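3.2 Laying out the burger table

I'll admit I spent far longer on this part of the study than I'd planned to. We wanted to know whether where you put the fillings changes how people build a play burger, and that meant being fussy about a table I'd normally have set in a hurry. The toy food came from Torkisport and the clear boxes from Zondum (the first lot were too deep, so back they went). The tray is one of those plain serving ones you'd carry drinks on, and it goes in the middle so that no box gets to be the "main" one.

We ran two layouts. In the first, which I've been calling the Posgate layout after the hall where we tried it, the boxes sit round the tray, with lettuce and cheese sharing the one at the back and the buns over to the left. In the second, everything goes in a row along the back. Figure 2 has the Posgate layout with a single lettuce leaf on the tray.

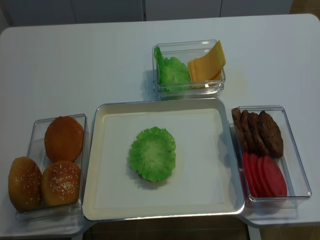 Figure 2. The Posgate layout, with one leaf on the tray.

Does it matter which filling people pick up first?

It matters quite a bit for the finished burger, as anyone who began with lettuce had to lift it again to get the bottom bun in, and the stack often ended up wonky.

I'd half expected everyone to go for the bread first. It's how I make a sandwich! But plenty of our 60 builders went straight for whatever was brightest or nearest, then worked out the order as they went along, and I rather enjoyed that. Across the whole study we logged 520 burgers, and the row layout gave us more of the bread-first sort, perhaps because you read along it like a line of text.

The shared box was a nuisance in both layouts. Cheese slices slid about and leaned on the lettuce, and people fishing for one would come up with the other. Jacobs, the play café that lent us its tables in October, keeps them apart in little tubs, and I'd do the same next time. I'd also like to try the tray off to one side, though that will have to wait for another paper.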